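About Kumsa

Kumsa is a language school for adults, founded by Fiifi Essien and Mared Cadwaladr. The school offers evening courses in Welsh, Italian and Portuguese to 389 enrolled students.
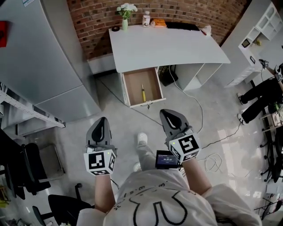

Classes are limited to 12 students and meet twice a week. New courses open each February – placement interviews are held in the month before.
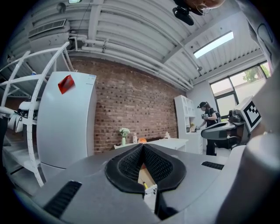 The school library holds some 1,000 books and recordings, which enrolled students may borrow free of charge.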